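Wernholm
Home / Equipment / Demonstration tools / Hamley hand-held gripper

Hamley hand-held gripper, matched pair
In stock. Dispatched in plain cartons, because the printed ones kept getting opened.

Hamley pair: £2,666
Dantas recorder: £1,726
Isow software, per seat per year: £870
Prices exclude VAT and carriage. Lead time for the Dantas slips in August, when the people who make it go to the seaside.

Overview

The Hamley is a two-fingered gripper that you hold in your hand and work with a trigger. A wide-angle lens on top records what the fingers are up to. You do the job yourself, many times over, and the recording goes off to train the robot arm you may or may not have bought yet.

We mention the arm early as most enquiries start with it. Someone has seen a very good video, a budget line has appeared, and the first thing on the quote is an arm costing more than the van outside. Then it arrives and stands in a corner until somebody collects enough demonstrations for it to do anything. A pair of Hamleys lets you start that part first, on the table you already own. If the task turns out to be a bad idea, you have found out for the price of the grippers.

Who buys it

Mostly packing and fulfilment firms, a few university labs, and people in cosmetics and toiletries who are tired of hearing that bottles are easy. Bottles are awful. They are tall, light and slippery, and top-heavy the moment you add a pump. If your product range includes a squeeze tube, please tell us when you ask for a quote and we will add an extra set of pads and our sympathy.

If you handle sacks, sheet metal or live animals, this is the wrong page.

What comes in the box

Two grippers, left and right
Two sets of finger pads, fitted, and two sets loose
Two cables and the clips to keep them off your elbow
One calibration card
One hex key, which will be lost by teatime
A printed setup guide with Wellington Mendonça's corrections in the margin. We had them typeset properly once and customers asked for the handwriting back.

The carry case is extra. We have tried to include it and the sums get silly.

Do I need the pair?

If your task can be done one-handed by a bored person, probably not, and we will sell you a single at half the pair price. We don't advertise this much. Anything involving steadying one thing while moving another needs two, and so does anything where an item is passed across. Watch somebody do the job by hand for ten minutes before you decide. Most jobs described to us as one-handed have a second hand in them somewhere, holding the carton flap.

A pair can be worked by one person or split between two. Splitting it is cheaper on wrists and more expensive on patience.

What it will cost you after that

The sales sheet stops at the prices above. Your finance department won't, so you might as well have the rest now.

People. This is the big one. The grippers are the cheapest thing in the room once somebody is being paid to use them. Budget for short sessions and swap operators often. After an hour most people's demonstrations get lazy, and a lazy demonstration is recorded just as faithfully as a good one.

Pads. They wear. Glossy plastic wears them slowly, cardboard quickly, and anything with grit on it in an afternoon. Put a spare set on the order. Customers who don't will order one set by courier in the second month and pay more for the courier than the pads.

Storage. Video is large. The Dantas has a removable drive, and a second drive is the accessory we are asked for most, usually by telephone and at speed.

Things to pick up. You need real stock, in the real packaging, including the ugly ones. Marketing samples with the labels left off will teach your robot to handle marketing samples. Ask for items from the returns cage too. Dented stock belongs in the training set as surely as it belongs in your warehouse.

A table. You have one. Use it.

Dantas recorder

A dull black box with two gripper inputs, a start button and a light. Green means recording. It takes both grippers at once and keeps their clocks together, and that is the whole of its personality. You can run a Hamley straight into a decent laptop and several customers do. They then write to ask why the left hand appears to be living slightly in the past. If you are using a pair, buy the Dantas.

One Dantas serves one pair. Four grippers need two recorders. We are asked about this weekly and wish the answer were different.

Isow software

Isow sorts the recordings, throws up the ones where a finger was hidden or the item fell over, and exports the remainder in the formats your engineers will argue about. It is licensed by the seat and by the year. Most teams need one seat. The second seat is generally bought so that a manager can look at it, and renewal figures suggest the manager looks at it once.

You may export everything and cancel. The recordings are yours and open without Isow. We put this in writing in the contract because we have been on the other end of the alternative.

Planning a first project

Pick one task and be mean about it. "Stand four bottles together on a table" is a task. "Packing" is a department.

Write down what counts as done before anyone picks up a gripper. Is the label facing out? Does it matter which bottle goes first? If two people on your team give different answers, your recordings will contain both, and the robot will average them in some way you won't enjoy.

Leave some clutter about. Real benches have wrappers, cards and somebody's snack on them, and a model trained at a spotless table tends to fall to pieces at the first crisp packet. The same goes for light. Record with the blinds up and with them down, in the morning and at four in the afternoon.

Run a pilot with whatever you can collect in a week, have it trained, and look at the result with low expectations. Then set the budget for the remainder. We would sooner sell you one pair now and three later than four pairs that come back to us on an auction site.

Room and comfort

Standing room on at least two sides of the table is best. Chairs get in the way and will be dragged back every time you move them. Route cables over the far side of the table and clip them down if people walk past. The lens sees a great deal more than you would think, including colleagues, screens and whatever is on the wall, so put up a notice and speak to whoever handles privacy at your place before the first session. Isow can blur faces on export. It can't do anything about the expressions of people who weren't told.

Warranty and repairs

The Hamley carries a 2 year warranty covering everything except pads, loss and being used as a hammer. The third exclusion was added after a specific case. Repairs are done in our own workshop. Send the gripper without the cable unless the cable is what's wrong with it, and please take your own tape off first.

Buy, hire or wait

Hire is by the month and half of the first month comes off the price if you keep them. It suits anyone whose funding is promised and has yet to turn up. Hired pairs are cleaned, recalibrated and slightly scuffed.

Waiting is also an option. If your packaging is being redesigned this year, wait until it's finished, or you will be paying to collect the same demonstrations twice with a different cap on the bottle. Wellington talks people out of orders on these grounds fairly often and has so far kept his job.

Compatibility

Finger plates are available for most common two-finger robot grippers, so that the arm ends up with the same pads your operators used. Check the list before ordering. If your arm isn't on it, send us the flange drawing. A photograph of the arm with a ruler held near it has been tried and is less useful than people hope.

Gallery 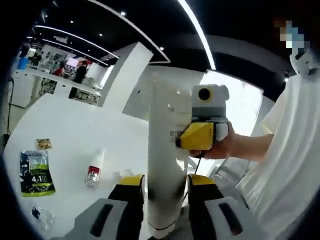
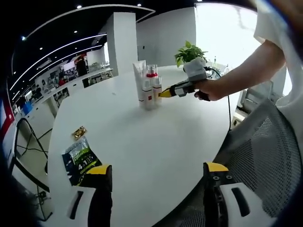
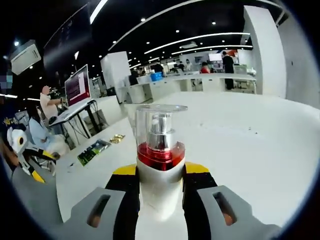
Hand-held gripper work with bottles at a white table.

Ordering

Quotes are itemised and hold until the end of the following month. Tell us the task, the number of different items, whether you want the pair or a single, and who signs it off. Purchase orders from universities are welcome and will be treated with the patience they require. For anything odd, ask for Wellington Mendonça in sales, who prefers email before lunch and the telephone after it.

Related items: Hamley carry case. Hamley pads, set of two. Dantas spare drive. Isow additional seat (for the manager).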